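18 May 2021

I slept badly again. The neighbors upstairs moved furniture until past midnight, and after that I lay and listened to the pipes. At six I gave up and made tea.

In the morning I translated two pages of my grandmother's recipe notebook. It goes slowly. Her handwriting leans so much that some letters lie almost flat, and she wrote no amounts, only "enough" and "a little more than enough." I asked Azadeh Kiani on the phone what she thinks "enough" means for turmeric. She laughed and told me it means until the spoon is ashamed. I wrote this in the margin with her initials, so that I will remember who is responsible.

Azadeh also asked if I still practice my English every day. I told her that this diary is the practice. She wants me to write about feelings and not only about soup. I promised to try.

So, a feeling. I am worried about the allotment. My number on the waiting list at Gresside was 6 in September, and now it is 3, and I should be happy. But I never had a garden in my life. In our old apartment we had a balcony with geraniums, and my mother did not let me water them because I always gave too much. What will I do with a whole piece of ground? Struan Mackay, who has the plot next to the gate, told me last week that I should begin with potatoes. Potatoes forgive, he said. I liked this very much, and I looked in the dictionary to see if people really say it.

I walked there after lunch to look again. It takes longer than the map promises, for the path by the canal is closed and one must go up through Pumphrey Street, which is steep. The beans on Struan's plot are already tied to their sticks. He was not there. I stood at the fence for some time and tried to imagine which corner gets the evening sun. A woman with a wheelbarrow asked if I was lost, and I said no, I was waiting. I think it was a strange answer.
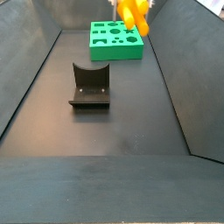

On the way home I bought onions, a packet of radish seeds and a pair of garden gloves, which are too large. The seeds were a foolish purchase, as I have no ground to put them in, but the packet says that radishes can grow in a deep pot on a windowsill. I have a deep pot. It has held umbrellas since I moved here. Tomorrow I will ask in the hardware shop if it is possible to make a hole in the bottom without breaking it.

The letter from the allotment office came too. The yearly rent is lower than I feared, but there is a page of rules, and I had to read it three times. No bonfires before dusk. No hens without permission. "Plots must not be allowed to fall into neglect." I know every word in this sentence and still it made me nervous.

For dinner I made the lentil soup from the notebook. I put in turmeric until the spoon was ashamed. It was too much, I believe, but the color was the same as I remember from her kitchen, and I ate two bowls with the window open.

I must call Azadeh back about the word on page nine. It is either "barberries" or "patience."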